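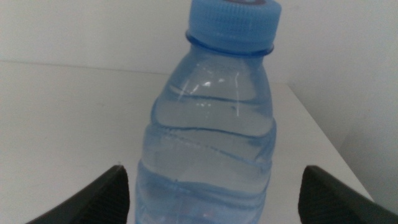
Home | Forums | Kitchen and Home | New posts | Search | Log in

Filed under: Kitchen and Home > Water and Drinks

Hard water and tea: is a filter jug worth the money?

Posted by Maximiliano Zúñiga, January 3, 2020

Good evening to all. I moved to Latau in August and the water in this town is very hard. When I make black tea, there is a thin brown skin on the top after a few minutes, and it sticks to the side of the cup. In my old flat I never had this. The kettle has also a white crust at the bottom already, although I cleaned it in the autumn.

My neighbour says I should buy a filter jug. My sister says it is waste of money and that I should drink bottled water if I am so sensitive. I looked at the Skellov jug, which comes with 3 cartridges in the box. Before I spend anything, I would like to hear from people who live with hard water. Does the tea really taste better, or does it only look better?

I drink the tea without milk, if this is important.

---

pennywort17
It is important, yes. With milk you would hardly notice the skin. Without milk you see everything.

I have had the Skellov for two winters. The skin is gone completely when the cartridge is new. After three weeks it starts to come back, very faint at first. The packet says the cartridge lasts longer than that, but the packet was not written in a town like ours. Taste is better, I would say flatter when unfiltered and brighter when filtered.

---

Olmgate
I disagree with buying a jug for this. Put a small squeeze of lemon in the cup and the skin disappears. A lemon costs very little and you don't have to find room for a jug in the fridge. For the kettle, citric acid powder, one spoon, boil, leave it for half an hour, rinse well. I have done it this way for 11 years and the kettle is still the same one.

---

pennywort17
But then it is lemon tea, Olmgate. Not everybody wants lemon tea at seven in the morning.

---

Olmgate
A few drops only. You can't taste it.

---

pennywort17
I can.

---

Maximiliano Zúñiga
Thank you both. I tried the lemon just now. The skin did go away, this is true, and the colour became much lighter, almost orange. I am sorry to say that I could taste it also. I will keep the citric acid idea for the kettle because the crust is worse than I thought when I looked with a torch.

Does somebody know the Dumitrescu cartridges? They are cheaper and the shop assistant told me they fit in the Skellov jug.

---

marrow_and_rye
They fit, but a little loose. Mine let some water pass down the side without going through the filter, so I was drinking half and half. Push it down hard and turn it. If you hear a click, it is good.

About bottled water, be careful which one you take. Some of them are harder than your tap! Look on the label for "dry residue" or for calcium. My local brand has 506 milligrams per litre of dry residue and it makes terrible tea, with a skin thicker than the one from the tap. You want a low number.

---

Olmgate
On this point I agree with marrow_and_rye. I would also add that carrying bottles up the stairs is a poor hobby.

---

tessel
If you have a jug already, wash it every time you change the cartridge. My mother never did it and there was a green line under the lid. Also keep it out of the sun, so not on the windowsill.

And let the kettle boil only once. Tea from water that stood in the kettle all night is dull, filtered or not. I know some people say there is no difference.

---

marrow_and_rye
There is no difference. We did it blind at home with three cups and my husband chose the old water.

---

tessel
Then your husband likes dull tea, I am sorry.

---

Maximiliano Zúñiga
I have ordered the Skellov with its own cartridges. The kettle had its citric acid today and the bottom is shining again, only one small spot is left near the spout. I used one spoon as Olmgate wrote, then a second one. I will write again when the first cartridge has been three weeks in the jug.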